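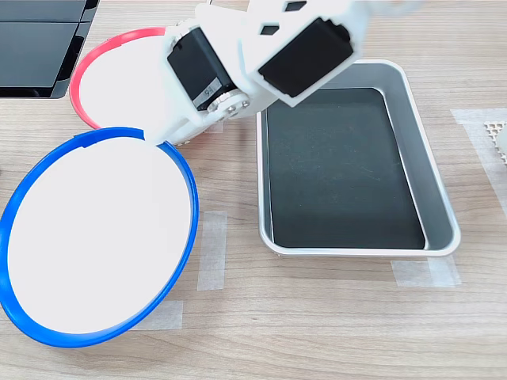
Bench arm inspection and purchase checklist
Fekcombe site, Murnum table-clearing project
Completed 24th September, ahead of the February equipment round

Use this form before asking for money. Each line takes Pass, Fail or Query, and a comment. "Fine" is not a comment. Lines marked P carry over to the purchase request, so write them as if someone with a calculator will read them.

SECTION A. POWER AND STOPPING

A1. Power can be cut from the operator's seat without reaching across the bench.
Pass. The switch was moved after the last inspection, which had described its old position as "athletic".

A2. Arm drops safely when power is cut.
Query. It sags. With a light plastic dish in the gripper this is undignified and no worse. With anything heavier I would want a rest or a stand under it. See P1.

A3. Supply is the right one for the arm, labelled, and not shared.
Fail. Labelled, yes. It shares an extension lead with a kettle. The kettle has been given notice.

A4. Leads routed clear of the elbow through its full travel.
Pass, on the second attempt.

SECTION B. THE ARM

B1. Printed brackets free of cracks, particularly at the screw holes.
Pass. White plastic shows grime very well and hairline cracks rather badly, so take a torch to it. Check the bracket with the cut-outs as well as the ones that move most.

B2. Screws at the joint hub present and tight.
Pass. One took a quarter turn. Do them by hand. The electric screwdriver was how we came to buy the previous set of brackets.

B3. Servos run for 10 minutes without getting too hot to touch.
Pass. Two minutes of this was spent looking for the clock.

B4. Gripper tip unworn and closes square.
Query. The tip still closes, though with a slight lean. It spends its days on thin coloured rims, where there isn't much to get hold of, and a lean that wouldn't matter on a block matters there. See P2.

B5. Spare servo in the cupboard.
Fail. There is a box in the cupboard marked "spare servo". It contains the servo we took out. See P3.

SECTION C. THE BENCH

C1. Arm clamped, clamp checked by pulling.
Pass.

C2. Tabletop clear of mugs, phones and paperwork within reach of the arm.
Pass. I walked round twice, the second time without announcing it.

C3. Tape down flat, no lifted ends.
Query. Flat enough today. Masking tape is cheap, and when it is left on wood for a season it comes off with some of the wood. If the layout is staying, budget for a proper board with the positions drawn on. See P4.

C4. Dishes and tray undamaged, no sharp edges.
Pass. I ran a thumb round the tray rim and still have the thumb. The coloured rims on the dishes are worth keeping when we reorder, as they make it very easy to say which one went on the floor.

C5. Lighting even, no glare off shiny surfaces.
Pass. Metal trays are the usual culprits. If a replacement is ordered, keep the dark bottom.
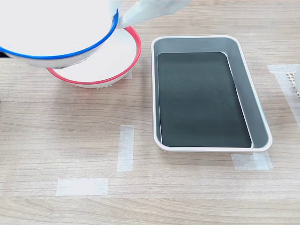 J. MacLeod
Bench Safety and Equipment Requests, Fekcombe

SECTION D. WATCHED RUN

D1. Operator stays outside the reach of the arm while a dish is held.
Pass. Hands in laps. It felt like a school photograph.

D2. Held dish can be let go of without hitting anything that minds.
Pass. Lifting a dish on its side over its neighbour looks alarming from the chair, but both are light and the drop is short. I would not pass this line with china, and I mention it only because a request for china was made. Refused.

D3. Lift height agreed before the run.
Query. Agreed verbally, by two people, who agreed on different heights. Write it on the sheet.

D4. Someone other than the operator knows how to stop it.
Pass. I asked, and was shown.

SECTION P. WHAT IT WILL COST

The ceiling for small equipment is £1000 per bench. Anything over that goes to the full round and comes back with questions about carpet.

P1. Parking stand for the arm. Make in house. Filament only, put it under consumables.

P2. Gripper tips, one set plus a spare set. £17 a set from Pluvness. Order now, do not wait for February. I have seen a bench stand idle for a fortnight over less than the price of a sandwich lunch.

P3. Servos. Buy 2, same model as fitted, and check the part number against the arm and not against last year's order, which was wrong. Put the dead one in the recycling when they arrive. Do not put it back in the box.

P4. Marked board for the tabletop. Get a price for a plain one and draw on it ourselves. The quoted version has a logo.

P5. Second arm. The project has asked for this and I have no safety objection, provided the two never share a bench without a fresh inspection. My objection is to the figure, which covers the arm and nothing else: no supply, no clamp, no spares, no time to put it together. Resubmit with all of those in. If it then goes over the ceiling, it was always over the ceiling.

P6. Service contract. Declined. It excluded printed parts, servos and wear, leaving the sticker.

OUTSTANDING BEFORE SIGN-OFF

A3, kettle: own socket, or another room.
B5, spare servo: raise the order and write the number here when it exists.
D3, lift height: one number, on paper.
P5, revised figure from Murnum, with the missing items listed separately.

Bench may be used meanwhile with the present dishes and tray. Copy to the folder by the door. The previous copy is under the printer, where it has been levelling it.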